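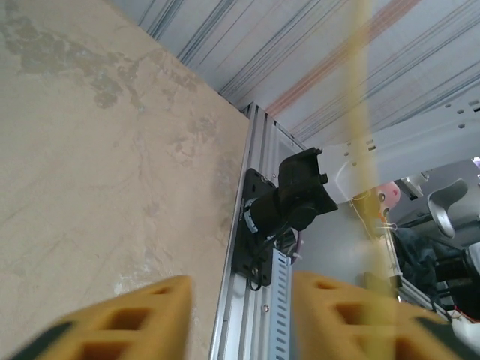

Why do old workbenches sell for more than new ones?

Because buyers want the marks. A bench that was used for forty years carries a surface no factory can make in one afternoon, and people with a bit of money have begun to pay for it.

I went to Willwood in May to understand this better. The town had once 16 furniture shops, and when they closed, one after another, their benches went to barns and garages. Now they are coming out again. Duarte Morais buys them, repairs the legs and sells them as kitchen islands. In his book of sales, which he let me read at his desk, I found 361 benches. The cheapest one went for less than the price of a good bicycle. The most expensive brought $1,193, and the buyer paid also for the transport.

Morais does not sand the tops. He washes them with warm water and a little soap, lets them dry for 10 days and then rubs in oil. "In the beginning I made them smooth and I could not sell them," he told me. "A customer from Plesarik asked me where the bench had gone. It was standing in front of her." After that visit he put the sander in the back of the van, and it is still there.

Not everybody in the trade is happy with this. Jhair Guzmán builds new benches at Paucar, a small workshop two streets from the river, and he finds it sad that a tool for work ends its life under a fruit bowl. He learned the trade from his uncle, on a beech bench with a vise so stiff that two boys had to turn it together. He would like to see the old ones go to schools, or to young people who cannot afford a first bench. Twice he has asked Morais for a lower price for this purpose. The first time he got it. About the second time the two men tell different stories, and I will not choose between them.

What they agree on is how to look at a bench before buying. Go under it first, with a lamp. Push it from the short side and see if it moves like a boat. Small holes with fresh powder mean insects, and then it is better to leave it where it is. Oil stains are no problem for most buyers, but glue in the dog holes can take a whole weekend to clean – Guzmán uses a drill by hand, very slowly.

The supply will not last. Morais believes that the barns near Willwood are almost empty, and he has started to drive as far as Bindedport, where a boatyard is selling what it has. He came back from the last trip with three benches and a box of clamps, and Guzmán bought the clamps.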